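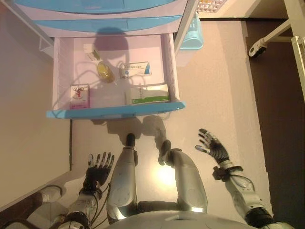

Section 7. Setting up a fund screen in Celport

Use a screen to check holdings against your exclusion rules before a fund is published to clients.

1. Open Funds and select the fund you want to check.
2. Click Screens, then New screen.
3. Choose a rule set. The Ravo set covers 109 business activities and is updated each July.
4. Enter the revenue limit for each activity as a percentage. Leave the field blank to ignore an activity.
5. Click Run. A fund with 968 holdings takes some 3 minutes.
6. Review the flagged holdings. Mark each one Exclude, Keep or Refer.
7. Click Submit for approval.

Note: Cash and currency hedges are left out of the screen – they still count toward the fund total.

Caution: Changing a revenue limit after step 6 clears all your marks. Export the list first.

Referred holdings go to the approver named in your account settings. The person who ran the screen can't approve it.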